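Subject: Re: [reuse-list] Old towers: which parts are worth pulling?
Date: August 23, 2025

On the reuse list, a member wrote:

> We have been offered a batch of office towers from a firm that is
> closing one of its floors. Before I say yes I'd like to know what
> other people bother to take out. Do you pull everything, or only
> memory and drives? And is there any point keeping the expansion
> cards? Ours end up in a crate and stay there.
>
> Also, does anyone still test the old round keyboard and mouse
> ports, or do you go straight to USB?

We did a similar lot last October, 92 machines, mostly Zenmont with a few Trivau mixed in, so I can tell you what we do now. We started out taking everything and soon ran out of shelf.

Memory and drives come out of every machine. Memory gets sorted by type and size the same day, because once it is in a mixed box you will never want to go through it again. Drives go in a locked cupboard until they are wiped. If a drive won't wipe it gets drilled, and the serial number is written in the book next to the machine it came from.

Power supplies we leave where they are if the tower is going out again whole. If the tower is scrap, we take the supply only when the fan turns freely and there is no smell of burning. I wouldn't open one up. Leave that to someone qualified.

On the expansion cards and other plug-in parts, I'd say keep fewer than you think. Handle them by the edges or the metal and keep your fingers off the contacts. Have a good look at both sides before you decide. A smudge on a metal cover doesn't matter and will come off with a dry cloth. Damage to the contact edge does matter, and so does a cracked board. Anything that passes goes into an antistatic bag with a label on the outside giving the part number, the machine it came from and the date.

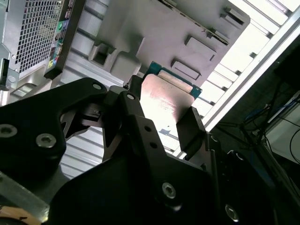

The bags are worth buying in bulk. We got 400 from Yazıcı, mixed sizes, and the larger ones went first, so order more of those. Bubble wrap is not a substitute, and neither are the ordinary freezer bags we used in the first month.

As for your crate, ours was the same. We now have a rule that any card not used or passed on within 13 months goes for recycling. It sounds harsh but I can only think of 2 occasions when we wanted something back, and both times another group had one.

Round ports: yes, we test them, if the board has them. Green is the mouse and purple is the keyboard on nearly everything we see. We keep an old keyboard and mouse on the bench for it. It takes a minute — less if the machine is already up — and there are still people who ask for those ports for older equipment. If one is dead we note it on the sheet and carry on, as USB will do for most homes.

While the case is open, clean the vent grilles. A soft brush from the outside and then a vacuum held a little way off gets most of it. Hold the fan blades still while you do it. Dust packed behind the holes was the main reason our first lot ran hot.

We log the lot in Skendora, which is fine for whole machines and a bit clumsy for parts. A spreadsheet would do you just as well for one batch.

If you do say yes, ask the firm whether the BIOS passwords have been cleared before they hand the machines over. We didn't ask, and it cost us the best part of a week. I can send our checklist as a text file if it is any use, just reply off list.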